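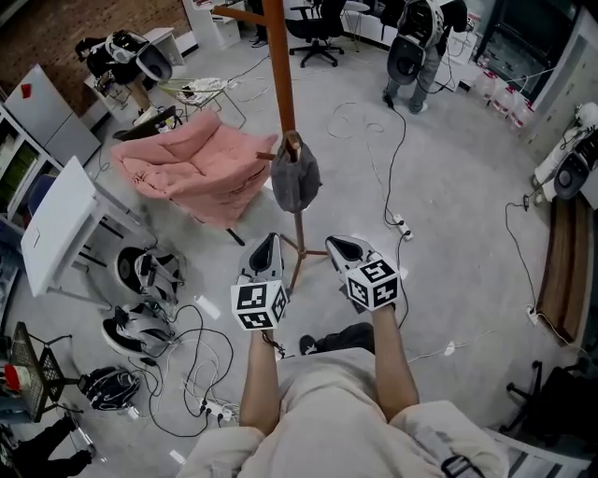 4. Setting up the school day in Marras

Marras is the timetable half of the Josau office package. If you have been handed this guide on a Saturday with term starting in two days, skip 4.1 and come back to it when you are calmer.

4.1 Before you start

You will need:
- an administrator login (the one ending in -adm, which your school was given once, on paper)
- last year's room list
- the bell times, as agreed by people who have stopped arguing about them

Marras will take up to 700 pupils on the standard licence. Pupil 701 is accepted without complaint and then does not appear on any register. Check your roll first.

4.2 Entering the bell times

1. Open Marras and choose Day Shape from the left-hand menu.
2. Click New Shape and give it a name. "Normal" is a popular choice and will cause you grief in January, when you have four of them.
3. Type the start of the first lesson. Use the 24-hour clock. Marras reads 1:15 as a quarter past one in the morning and will build you a perfectly valid night school.
4. Add each lesson in order, then the breaks.
5. Click Save Shape. The button goes grey while it thinks.

Note: Registration counts as a lesson. Assembly does not. We have asked why and will print the answer when we get one.

4.3 Rooms

6. Go to Rooms and choose Import.
7. Pick your room list. It must be a plain CSV file with the room code in the first column.
8. Look at the preview before you press Accept. Any room marked in amber has a code that Marras has seen before.
9. For each amber line, choose Merge or Keep Both.

Caution: Merge cannot be undone. A school on the pilot merged its two halls and spent a morning with 194 pupils booked into one of them for different exams.

Rooms that exist but should never be used for teaching (the boiler room, the head's office) ought to be set to Hidden. Deleting them also deletes the key records, and somebody will want those.

4.4 Bringing in the class lists

10. In Bisteck, export the current roll with the Year and Form boxes ticked.
11. Return to Marras and choose Classes, then Import from Bisteck.
12. Wait. A list of 122 pupils takes nearly a minute. Pressing Import again during this time gives you 244.
13. Open any form and check the spelling of two or three surnames, particularly those with accents or apostrophes. If they have turned into question marks, export again and choose UTF-8 from the bottom of the list.

Note: Pupils who left last summer will come across if their leaving date is blank. Fill it in and they go quietly.

4.5 Publishing

14. Choose Check Timetable. Clashes appear in red, warnings in yellow.
15. Clear every red line. Yellow lines are a matter of conscience.
16. Click Publish. Staff see the new timetable the next time they log in, and you will hear about it shortly after.

If Check Timetable stops with error 11, the Briltidar calendar link has dropped. Go to Links, switch Briltidar off, count to ten and switch it on again. Should the error return, send the log file to Eilidh Swanson on the schools desk, with your Marras version number in the subject line. She does not need a screenshot of the word "error".

Cover and supply lessons are dealt with in section 5.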